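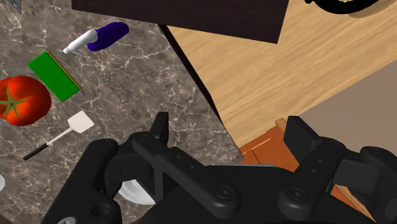

July, 7:40 a.m.

Back on the Zemeso stone. I said last time I was done with it, but Loredana Melis has asked for a straight answer on whether we buy more of them for the sharpening bench, and all I had for her was a bad mood.

The box says 2000 grit. I don't believe the box. I also don't have a good way to prove the box wrong, so treat everything below as one person with a loupe and some opinions.

What bothers me is the scratch pattern. A stone that fine should leave a hazy, even surface on the bevel, and the old Dromer does that every time with no fuss. The Zemeso leaves the same haze with long stray scratches running through it. Under the loupe they look deep enough to have come off something much coarser. Loredana says those are left over from the stage before and I was lazy. Fair objection, so this morning was about ruling it out.

**Setup**

Same Skinmont paring blade as before, the one with the chipped tip that nobody wants. Flattened both stones on the Bhardwaj 240 plate, rinsed them, scrubbed them with a nylon brush, rinsed again. I used separate water for each stone this time. Last time I used one tub for everything, and I suspect that makes my earlier notes worthless. Please don't quote them.

Marked the bevel with black marker before each stage and worked until the marker and the scratches from the stage before were both gone under the loupe, checked heel, middle and tip. Then 33 strokes a side on the stone being tested. No reason for that number except that it was what I'd written on the card for the first run, and I wanted to keep it the same.

**First pass, Dromer**

Even haze. One scratch near the heel that I think was mine, from setting the blade down on the steel rule. Cut phone book paper cleanly along the whole edge apart from the chip.

**Second pass, Zemeso**

Took the bevel back a stage, cleaned it up, marker gone, scratches gone. Went onto the Zemeso. Stray scratches were back before I was halfway through the strokes, and they ran along my stroke direction, which I had deliberately turned from the previous stage. So they aren't leftovers. I'm fairly happy with that part.

What I can't say is where they come from. Candidates:

- oversize grit in the stone itself
- loose grit from the Bhardwaj plate, stuck in the face after flattening
- dirt off the bench, my sleeve, the towel

The plate is the one that worries me. It's newish, and new diamond plates shed. But the Dromer was flattened on the same plate a few minutes earlier and came out clean. It is a harder stone, so maybe grit doesn't lodge in it. Maybe. I could talk myself into either side of that.
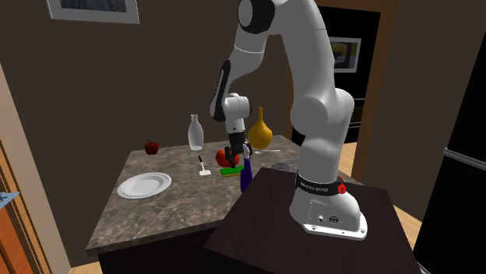
To take the plate out of it, I dressed the Zemeso a second time on wet-and-dry paper stuck to the glass, fresh sheet, and ran the blade again. Fewer scratches. Still some. I would love to write down that it was half as many, but I didn't count them and I'm not going to invent it.

**The edge tester**

Got it out, with reluctance. It read 696 off the Zemeso edge, and I have written that down only so that nobody asks why I didn't. One reading on one piece of test line, on a blade with a chip in it, with the clip tightened by hand. I tried to repeat it and the line slipped in the clip. People treat the number on that thing as though it came down from a mountain. Until someone runs the same blade enough times to show how much the readings wander, I don't see what it tells us about any stone.

**The leaflet**

The leaflet in the box claims the stone "cuts faster and finishes finer." Than what? It doesn't say. No grading standard is named either, and the same number means a different particle size depending on whose scale you use. If they are using a different scale from the Dromer, I may be complaining that an apple is a poor pear. That would account for a coarser haze overall. It would not account for a few deep scratches in a fine haze, and those are my whole complaint.

**What I told Loredana**

Don't order more yet. It isn't a bad stone, it cuts quickly and feels pleasant, and for kitchen knives I doubt any customer would see the difference. For the plane irons and anything that has to look good on the back, I wouldn't use it. She pointed out that I have tested exactly one stone and could have a dud. True. She has another, still sealed, in her drawer.

**Next**

Her stone, never touched by the Bhardwaj plate, flattened on paper only. Different blade, no chip. She does the strokes and I do the looking, and she doesn't tell me which stone she used. If I can't pick out the Zemeso blind, I'll cross out most of this page.

Also need a new towel for the bench. The blue one has metal in it.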